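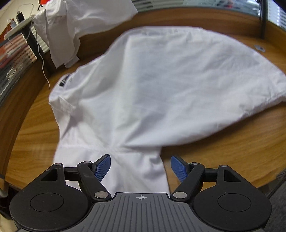 How long is the tour of the old Fleravberg mine?

The full visit takes two and a half hours, and more than half of that is spent underground. The rest goes to the safety talk, the ore train and the sorting house, which you walk through at your own pace at the end.

I went to the open day in September. The mine is normally closed to visitors after August, but once a year the company that looks after it opens the upper level and the sorting house at a reduced price. Tickets are sold at the gate and each group is limited to 24. I got there at nine in the morning and was put on the ten o'clock tour. By eleven the noon group was full and people were being offered places at three.

Parking is in a gravel lot below the hill, next to the old rail yard. From there it is a steep walk to the gate. A van goes up and down for people who need it, and it was running on time when I was there.

The safety talk is held in the changing house. You get a helmet, a lamp and a yellow jacket. Boots are not supplied. The website says "sturdy shoes," which I would read as waterproof, because the floor of the main tunnel has running water along one side for the first stretch. It is cold down there. The sign at the entrance gives the temperature as 8 degrees Celsius all year, and after an hour of standing and listening I was glad of a sweater under the jacket.

The ore train goes in through the Hovland tunnel, named after the farm that used to own the land above it. The cars are low and narrow, with a bench down the middle, and you sit with your knees against the side. It is loud enough that the guide does not try to talk. The ride ends at a wide chamber where the train used to be loaded, and everyone gets off and walks from there.

Most of the underground part covers how the copper was taken out. The oldest section was opened with fire. Wood was stacked against the rock and burned overnight until the surface cracked, and the walls there are smooth and rounded. A little farther in, the drill marks start, and the tunnel becomes square. The change between the two is easy to see and I thought it was the best thing on the tour. The guide turned the lights off for a minute in the old section. I have had this done on other mine tours and it is always worth it.

From there the path goes down 100 steps to a gallery over the main shaft. The shaft is flooded below that point. There is a railing and a grate, and a lamp hangs a short way above the water. The steps are metal and even, but there is no other way down, and anyone who skips them waits in the chamber with a second guide.

The ore was raised in buckets at first and later in a cage. The company paid by the bucket for a long time. A page from one of the pay books is on the wall of the gallery, and it records 3,197 buckets for a single January. The panel beside it says the page was chosen because the handwriting is clear. I would have liked to see a few more months next to it for comparison.
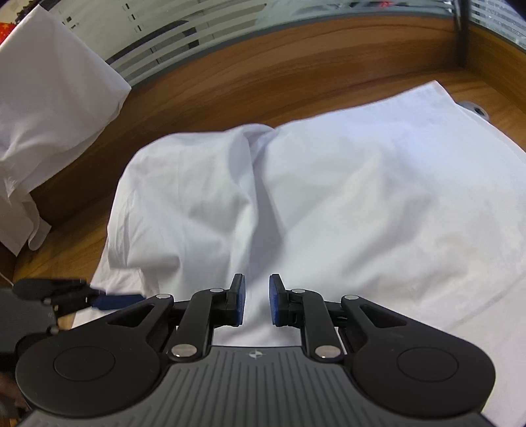

Is the tour suitable for young children?

Children six and older are allowed underground as long as an adult stays with them. Strollers and baby carriers are not permitted on the train. Younger children can visit the sorting house and the yard with an adult, and no ticket is needed for that part.

The sorting house is a long building on the slope under the tunnel mouth. Ore came in at the top and moved down from floor to floor. Women and boys did the picking by hand at long benches under the windows, and the benches are still in place on the middle floor. The crusher on the ground floor no longer runs. A short film about it plays in a side room, with subtitles in English and German, and the sound in there is poor.

Behind the building a marked path goes out to Skollevura, the big slope of waste rock that you can see from the road. It takes twenty minutes each way. Climbing on the rock is not allowed and there are signs about it, but the path follows the lower edge and there is a bench at the far end with a view over the lake. I saw no other visitors on the path. The ground was muddy in two places.

Lunch was at the Pulley, the cafe in the former hoist house. It serves soup, open sandwiches and waffles. I had the fish soup, which was good and came quickly, and a cup of coffee that had been standing for a while. The line was long from noon until after one. There are tables outside as well, and people were using them even though it was windy.

The gift shop sells the usual mineral samples and a thin guidebook with maps of all the levels. I bought the guidebook. The maps are better than the ones on the panels, and it has a chapter on the lower levels, which have been under water since the pumps were stopped.

Restrooms are at the changing house and at the cafe. There are none underground. The last train goes in at three, and the gate closes at six.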